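Giving your milk: questions we hear most

Last updated July 4, 2026

Hususau is a human milk bank. We collect milk from mothers who have some to spare, test it, heat treat it and send it to babies who need it, most of them born early and still in hospital. If you're reading this with a baby on one arm, hello and well done, and do skip straight to the question you came for!

Who gets the milk?

Mostly premature babies on neonatal units, often for the few days or weeks while their own mother's supply is getting going. A very small baby may be taking one or two millilitres at a feed to start with, so a bottle that looks like nothing to you can be a whole day's meals. We also help some families at home, for example where a mother is having treatment that means she can't breastfeed. Last year we sent milk to some 285 babies and we would love to beat that this year.

The units decide who has priority and we follow their lead. Small and poorly babies come first, always. If there is plenty in the freezers we can say yes to more families at home, and those are very happy phone calls to make.

Can I donate?

Quite possibly! You need to be well, feeding or expressing for your own baby (or have milk already stored, see further down), and happy to answer a health questionnaire and have a blood test. We can't take milk from anyone who smokes, vapes or uses nicotine patches or gum, and we can't take it if you use recreational drugs or regularly drink more than a small amount of alcohol.

Lots of medicines are fine and some aren't. Please don't rule yourself out because you take a tablet every day. Ring and ask. Many of our donors take thyroid medicine, use an inhaler or have hay fever tablets in the summer, and there was no difficulty with any of it.

How old can my baby be?

We like new donors to sign up before their baby is six months old. Once you've started you can carry on for longer if you want to, and we'll chat to you about how that fits with what the units need at the time.

Do I need to give a lot?

We ask for 2 litres in total over the whole time you donate. It sounds like a bathful when you first hear it. Most people get there far sooner than they expected, a little each morning, and plenty sail past it without noticing. Please don't express so much that you wear yourself out or go short for your own baby. Your baby's milk comes first and we only want what's over.

If you get part of the way and it all goes wrong, because you've had mastitis or gone back to work or simply had enough, tell us. We can often still use what you've collected.

What does the blood test involve?

One visit and a couple of small tubes. We test for HIV, hepatitis B and C, syphilis and HTLV. Tests done in pregnancy don't count for this, I'm afraid, even if they were recent. You can come to us at Haugen, or have it done at your own GP surgery if they're willing, and we'll post you the kit and the form. Arvid Boström does most of our blood tests and is extremely quick. Results are usually back within a fortnight, and if anything unexpected shows up we ring you ourselves and help you find the right care.

Can I start collecting before my results are back?

Yes, please do. Freeze it and label it as we explain below and keep it at home. We'll only collect once your results are in.

I already have a freezer drawer full. Can you use it?

Often, yes! It depends on when it was expressed, how it was cooled, what you took at the time and whether the freezer has stayed cold enough. Milk needs to reach us while there's still time to treat it, so the sooner you ring the better. Have the oldest date to hand when you call, and a rough idea of how much there is. Bags are harder for us than bottles but we'll talk about it.

What will you send me?

A box with sterile bottles, printed labels, a freezer thermometer, a record sheet and a pen that writes on cold plastic. The bottles hold 50 or 100 millilitres. Bring back any you don't use, as long as the seal isn't broken. If you don't own a pump we have a number of Pevero electric pumps on free loan, with your own new set of tubing and funnels to keep. There's sometimes a short wait for one, so ask early.

How do I express and store milk for you?

Wash your hands with soap and warm water and dry them on a clean towel or kitchen paper. Wash the pump parts in hot soapy water, rinse them, and sterilise them the way you would for your own baby. You don't need to wash your breasts specially, a daily bath or shower is plenty. Express into one of our bottles, leave a gap at the top so it can expand, screw the lid down and put a label on with your donor number and the date. Cool it in the fridge and freeze it within 24 hours. You can add milk from the same day to the same bottle, but chill the new milk first and never pour warm milk on to frozen. 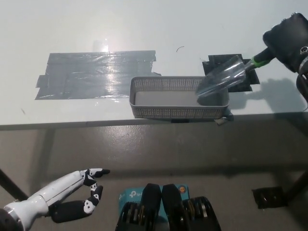 Your freezer matters more than people think. It should stay at minus 18 or colder, and we ask you to read the thermometer once a day and jot it on the sheet. (If you miss a day, leave the box blank. A guess is no use to us and a gap is no trouble.) Try to keep your donor bottles together, well away from raw meat and the peas everyone rummages for. A shallow plastic basket with little square holes all through its walls, like the light grey one on the white table, is just the sort of thing, and you can lift the lot out in one go on collection day. Stand the bottles upright until they're solid, then lay them however you like. Oldest at the front helps our drivers no end.

The power went off. Is my milk ruined?

Probably not. Keep the door shut, and have a look at the thermometer once the power is back. If everything is still frozen hard, write down what happened and carry on. If anything has started to soften, put it to one side and ring us before you refreeze it. Donors do sometimes cry down the phone over a thawed drawer, and we completely understand. It's hours of your time.

I've got a cold. Should I stop?

A sniffle is fine. Stop collecting for us if you have a fever, mastitis, thrush, a tummy bug, or a cold sore or rash anywhere near the breast, and ring for advice about when to restart. Do the same if you start a new medicine, even one from the chemist's shelf, or if someone at home comes down with something catching. Write it on the record sheet too. Carry on feeding your own baby in the meantime unless your doctor or midwife says otherwise.

How does the milk get to you?

The Hirell riders bring it. They are motorcyclists who give up their evenings and weekends to carry milk and other urgent things between homes and hospitals, and we think they're marvellous. Ring us when you have 20 bottles or more, or when your freezer won't shut, whichever happens first. We agree a slot with you, and the rider turns up with an insulated box, checks the labels with you on the doorstep and off it goes. If you live near Haugen you're welcome to drop it in yourself, but phone ahead so there's someone to put it straight into a freezer.

What happens to it then?

We thaw it, take a sample for testing, pasteurise it gently, cool it fast and freeze it again. A second sample is tested after it's been heated. Nothing leaves until both results are clear. Each bottle can be traced from your label to the baby's feeding chart, though the families never see your name and you won't see theirs.

Now and then a batch fails its test and has to be thrown away. It's disappointing but it very rarely means you've done anything wrong. Lech Pawłowska in our laboratory will go through it with you, and usually the answer is something tiny like a worn valve in the pump.

Do you pay donors?

No. All milk is given freely. It costs you nothing either: we cover the bottles, the tests and the collection, and we'll pay your bus fare or parking if you come in for your blood test.

My baby died. Could I still donate?

We're so sorry. Yes, you could, if you'd like to. Some parents find comfort in it and some can't bear the thought, and either is all right. You can donate milk you've already stored or go on expressing for a while, and the usual minimum doesn't apply. Ask for Lech and you'll be able to talk it over with no forms and no hurry. Your bereavement midwife can ring on your behalf if that's easier.

Can I say how I'd like my milk used?

We can't send it to a particular baby or hospital, but there is one thing to decide. A little milk fails for reasons that still leave it useful for research, and there's a box on the consent form to say yes or no to that. You can change your mind at any time.

How do I sign up?

Fill in the short form on the Donate page or ring the milk room on any weekday morning. We'll call you back for a proper chat, which takes as long as a cup of tea, and your box will normally go in the post the next day.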